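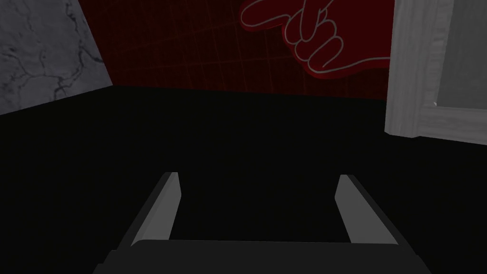
4. Setting Up Title Pages and Episode Lists

This section covers the creation of a title page in Stusano Catalog and the entry of seasons, episodes and cast credits. Complete Section 3 (Accounts and Permissions) first. You need the Editor role or higher.

4.1 Creating a title

1. Sign in and open Library > Titles.

2. Select New Title. The Title Type window opens.

3. Choose Series, Limited Series, Film or Special. The type controls which fields are shown later.

CAUTION: Title Type is locked after the first save. To change it, delete the title and enter it again. Deleting a title also removes its cast credits.

4. Enter the Display Title as it appears on screen in the opening credits. Put working titles and foreign release titles in Alternate Titles, one per line.

5. Enter the Premiere Year. For a series that moved from one network to another, use the year of the first broadcast on the first network.

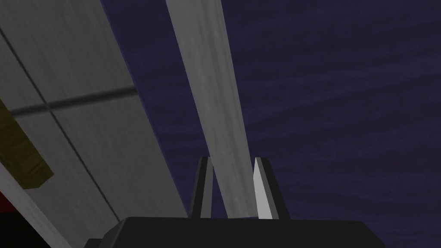

6. Set the Sort Title if the display title begins with an article. "The Harbor Wives" sorts under H only when this field is filled in. Leaving it blank sorts the title under T.

7. Select Save Draft. The title receives a catalog number, shown in the upper right corner of the page. Quote this number in all support requests.

4.2 Adding seasons and episodes

1. Open the title and select the Seasons tab.

2. Select Add Season and enter the season number. Specials that aired outside a season go in Season 0.

3. Enter episodes by hand, or select Import to load a CSV file. The first row must hold the column names. Required columns are ep_num, ep_title and air_date.

Note: A single import file may hold up to 1,100 rows. Split longer runs, such as daytime serials, into separate files by season. The sample serial supplied with the software, Zandell, has 1,084 episodes and loads in one file.

4. Check the Import Report. Rows with errors are skipped and listed by row number. Correct them in the source file and import again. Rows already loaded are matched on ep_num and are not duplicated. 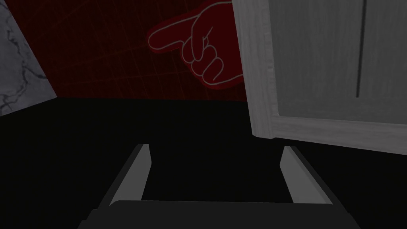 5. For two-part episodes broadcast in one evening, create two entries and tick Aired Together on the second.

4.3 Cast credits

1. Open the Cast tab and select Add Credit.

2. Type the performer's name. If a matching record exists, select it from the list. Do not create a second record for the same performer.

3. Enter the role. Use the form given in the credits, for example "Nurse Wijaya". Do not add a first name taken from dialogue.

4. Set Credit Level to Regular, Recurring, Guest or Voice. Uncredited appearances use Guest with the Uncredited box ticked.

5. Set the episode range. A blank range applies the credit to every episode, including Season 0.

Note: Performers who share a name are told apart by a suffix number. The record for Ermanno Cirillo (2) is a voice actor and must not be merged with Ermanno Cirillo (1).

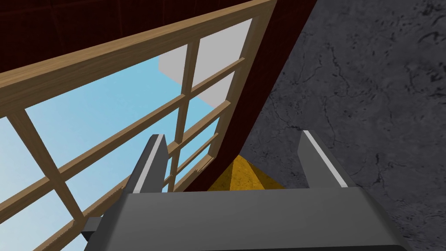
4.4 Publishing

1. Select Validate. Error 116 means a required field is empty. Error 347 means a credit refers to an episode that does not exist.

2. Clear all errors, then select Submit. The title moves to the review queue of the assigned reviewer. In a new installation this is the sample account, Melur Hartono, until another reviewer is named under Admin > Queues.

3. After approval the page goes live at the next site refresh. Refreshes run at 6:00 a.m. and 6:00 p.m. server time.

CAUTION: Do not edit a title during a refresh. Changes made in that window may be lost.

To send listings to a Tririk feed, go on to Section 5.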